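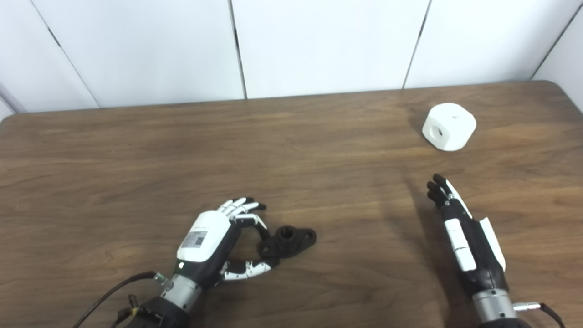 What Is a Flange?

A flange is a part that sticks out from something so that it can be joined to something else. That is a short meaning for a word that covers a lot of objects. Some flanges are as small as a coin. Others are so wide that a grown-up could stand inside the hole.

You have probably seen a flange today without knowing its name. Look at the bottom of a stair rail where it meets the wall. Look under the kitchen sink, or at the foot of a metal coat stand. If you find a flat piece of metal or plastic with holes in it, and a pipe or a post coming out of it, you have found one.

The parts of a flange

Flanges come in many shapes, but the same few words are used for most of them.

The plate is the flat part. It lies against a wall, a table, a machine or another flange. Because it is flat and wide, it does not tip over easily.

The boss is a raised part that stands up from the plate. It is often round, like a very short tube. The word has nothing to do with the kind of boss who tells people what to do. It comes from an old word for a bump or a lump. A boss gives the part more thickness in one place, usually where a rod or a screw has to go through.

A lug is a part that sticks out to the side, like an ear. Many lugs have a rounded end and a hole for a screw.

The bore is the big hole, if there is one. A rod or pipe goes through it or sits in it. The smaller holes for screws and bolts are called bolt holes.

Why not just make a hole?

Suppose you want to stand a broom handle upright on a board. You could drill a hole in the board and push the handle in. It would stand up for a while. Then someone would knock it, and it would start to wobble. The board is thin, so only a small bit of the handle is being held.

Now suppose you screw a flange to the board first. The handle goes into the boss, which is taller than the board is thick. More of the handle is held, so it has less room to lean. When someone knocks it, the push goes down into the plate and is shared among the screws.

Engineers call this spreading the load. Snowshoes work in a similar way. A person in ordinary boots sinks into deep snow, but a person in snowshoes has the same weight spread over a bigger area and sinks less.

Two holes or more?

A flange with screws on two sides is sometimes called a two-bolt flange. It is narrow, so it fits where there is not much space. It is strong in one direction, along the line between the two screws, and weaker in the other.

A flange with three or four screws holds well in more directions. Pipes that carry water under streets can have flanges with many bolts in a ring all the way around. The bolts are tightened a little at a time, going back and forth across the ring, so that the two flanges press together evenly.

What are flanges made of?

Big flanges are usually steel or iron. Steel is strong and can stand a lot of heat. Brass is sometimes used for smaller ones. Plastic flanges are lighter and do not rust, and they are good for jobs where nothing gets very hot or pulls very hard.

A steel flange can be made by forging, which means pressing or hammering hot metal into shape. It can also be cast. In casting, melted metal is poured into a mold and left to cool. After that, a machine cuts the holes and makes the plate flat.

Plastic ones can be made in a mold too. This is quick once you have the mold, but the mold itself is hard to make and costs a lot. If you want 200 of the same part, or many more, a mold may be worth it. If you want only one or two, there is another way.

Printing a part

A 3D printer makes objects in layers. Most home and school printers use plastic that comes as a long string on a spool. The printer melts the plastic and draws with it through a small nozzle. It draws one flat layer, moves up a tiny step, and draws the next layer on top.

A flange is a good shape for this. The plate is flat, so it sits well on the printer bed. The boss goes straight up, so every new layer has plastic under it to rest on. The holes are simply places where the printer does not draw.

First you need a drawing on a computer. At the Zurkora workshop, children begin with 3 shapes: a flat plate, a short cylinder to go on top of it, and a smaller cylinder to take away from the middle. Taking away a shape is how you make a hole on the computer. The bolt holes are made the same way. The workshop uses a drawing program called Clustix, but any program that can add and subtract shapes will do.

Then you decide how thick the layers will be. Thin layers look smoother and take longer. Thick layers are quicker and leave lines that you can feel with a fingernail.

Printed parts have one weak point. The layers are stuck to each other, but the bond between two layers is not as strong as the plastic inside one layer. If you bend a tall thin boss sideways, it may snap off along a line. A short, wide boss is safer. Some people add a small curve where the boss meets the plate, called a fillet, and that helps as well. 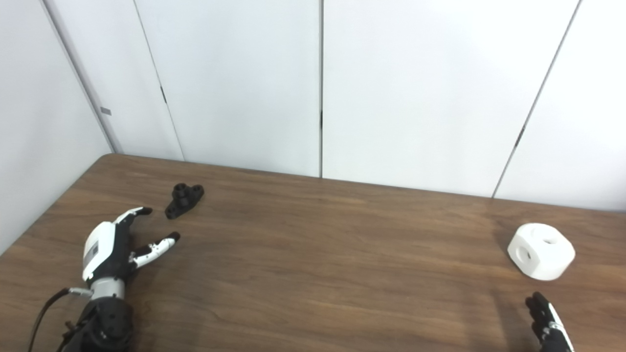
One reader, Wickramasinghe, wrote to ask whether the holes should be printed at exactly the size of the screw. "My screws never go in," the letter said. "I measured them and I drew the holes the same size, and they still stick. Do I have to drill every one?"

No, you do not have to drill every one. Melted plastic spreads a little as it is laid down, and round holes often come out smaller than they were drawn. Draw the hole slightly bigger than the screw. How much bigger depends on the printer. The best thing is to print a test strip, a thin flat piece with a row of holes in different sizes. Try your screw in each one and write down the size that fits. Keep the strip, and you can use it again for the next part you make.

If a hole is only a tiny bit too small, an adult can clean it out with a drill bit turned slowly by hand.

Tight, loose and just right

The way two parts go together is called the fit. There are different kinds.

In a loose fit, the rod can slide or turn freely in the hole. Wheels need a loose fit on their axle, or they will not go around.

In a close fit, the rod goes in with a gentle push and does not rattle.

In a press fit, the rod is slightly bigger than the hole. It has to be pushed in hard, sometimes with a machine, and it stays there without any glue.

When you look at a flange, think about which fit it needs. If it holds a post, the post should not move, so a close fit or a press fit is best. If something has to spin inside it, the fit must be looser. Often a ring called a bearing is put in between so that the parts do not rub and wear out.

Try it: make a cardboard flange

You will need thick cardboard, a cardboard tube, scissors, a pencil, white glue and 2 paper fasteners. Ask an adult to help with the cutting.

Stand the tube on the cardboard and draw around it.

Draw a bigger shape around the circle. Make it rounded, with an ear on each side. This is your plate, and the ears are the lugs.

Cut out the plate. Then cut out the circle in the middle.

Cut a short ring from the end of the tube. Snip it up one side and wrap it around the outside of the rest of the tube. Glue it where the ends do not quite meet, and slide it off before the glue sets. This is the boss.

Glue the boss on top of the plate, around the hole, and leave it to dry.

Make a small hole in each lug. Put the flange on the lid of a shoebox, mark the holes and push the paper fasteners through both layers.

Push the tube into the boss. Then take it out, cut a hole the same size in a different part of the lid, and stand the tube in that. Tap the top of the tube each time and see how far it leans.

If you have time, make another plate that is much smaller and test that one too.

Where to look for flanges

Train wheels have a flange. It is a raised rim on the inner edge of the wheel, and it helps keep the train on the rails. This kind has no holes for screws, because it does not join two things together. It is still called a flange because it sticks out around the edge.

Steel beams in buildings have flanges along the top and bottom. If you could see the end of the beam it would look like a capital letter I, and the flanges are the two short bars of the letter.

Bathtub faucets, shower arms and curtain rods often have a round flange against the wall. Some of these hold the pipe in place. Others only cover the rough edge of the hole.

Words to know

Bolt hole: a hole for a bolt or screw to go through.

Bore: the main hole in a part.

Boss: a raised piece, often round, that makes a part thicker in one place.

Fillet: a small curve that fills the corner where two surfaces meet.

Lug: a piece that sticks out like an ear, often with a hole in it.

Press fit: a fit so tight that the parts hold together by themselves.

Page last changed June 2020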